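Workshop notebook, November
Entry: adhesive creep, foam to steel
Bench: Deepak, with Jyoti on the afternoon readings

Carried on with the shear creep samples. Grisano contact adhesive on the left rack, Cladon two-part on the right. Same mild steel coupons for both, degreased and scuffed with 180 grit. Overlap 25 mm, load hung from the lower coupon.

Load set at 400 g per sample. Mwangi asked for the heavier weights again, but at 668 g the foam tears before the glue line moves and we learn nothing about the glue. Left it at 400.

Readings, 9.10 am:
Grisano 1: slip 0.3 mm
Grisano 2: slip 0.4 mm
Grisano 3: slip 1.1 mm, one corner lifting
Cladon 1 to 3: no movement on the dial gauge

Grisano 3 had a short open time. My note from the gluing session says the parts went together at four minutes and the tin says ten. Discard it from the average and re-cut.

Rack temperature crept up to 31 degrees after lunch with the heater on the same wall. Moved both racks to the north bench and zeroed the gauges again. Anything logged between noon and 1.40 pm should be treated as doubtful. Jyoti has marked those rows in grey.

Foam stock: 279 mm left on the open roll, enough for the re-cut and one spare set. Aicha is ordering from Saxena. Ask for the same density as last time and get the batch number in writing.

Foam behaviour around cut-outs is still open. Stress should concentrate at the square corners of a slot well before it does at a round-ended hole. Braulio wants a peel sample with both shapes in one piece.
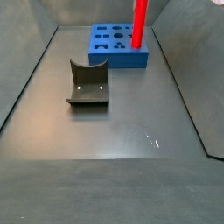
Blue foam block with recessed holes, red peg and black L-shaped bracket.

To do:
Re-cut Grisano 3, full ten minutes open time
Read both racks at 54 hours
Colour-code the coupons by adhesive
Return the second dial gauge to Mwangi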